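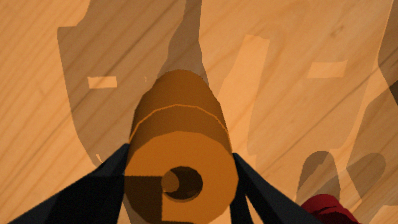

What We Learned About Repairing Things in Drindcombe

My project began with a wobbly chair at my nan's and a question I couldn't let go of: do people still mend their furniture, or does it simply go to the tip? Over the spring term I handed out a short survey in Drindcombe and in Skostside, the next village along, and I was very touched by how many people sat down and filled it in (several of them wrote on the back as well!).

I had 332 forms returned, and 328 of them could be used. The other few had been left blank past the first page, which was a pity, but I kept them in the folder all the same.

Older people were far more likely to have glued, sanded or re-covered something themselves. Younger families said they would like to, but didn't own the tools or have anywhere to make a mess.

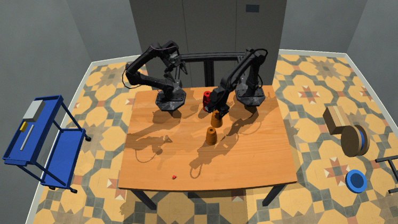

Which repair did people find hardest?
Loose joints, by a long way. Most had tried glue on top of the old glue, and the joint had worked free again by the winter.

I also spent three afternoons at Marras, the second-hand furniture shop, where I was allowed to look through the sales book. They sold 891 pieces last year, and tables were the quickest to go. Granon, the larger shop by the station, doesn't keep its figures that way, so I couldn't compare the two as I had hoped.

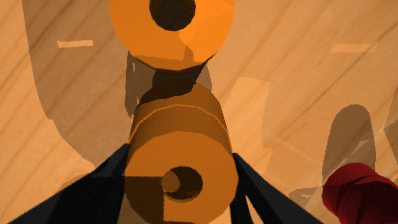 Fig. 3. Wooden tabletop with two orange rolls, seen from above.

If I did it again I would ask about cost much earlier on, as that was what people most wanted to talk about, and I would leave more room for their stories.

3 comments
Share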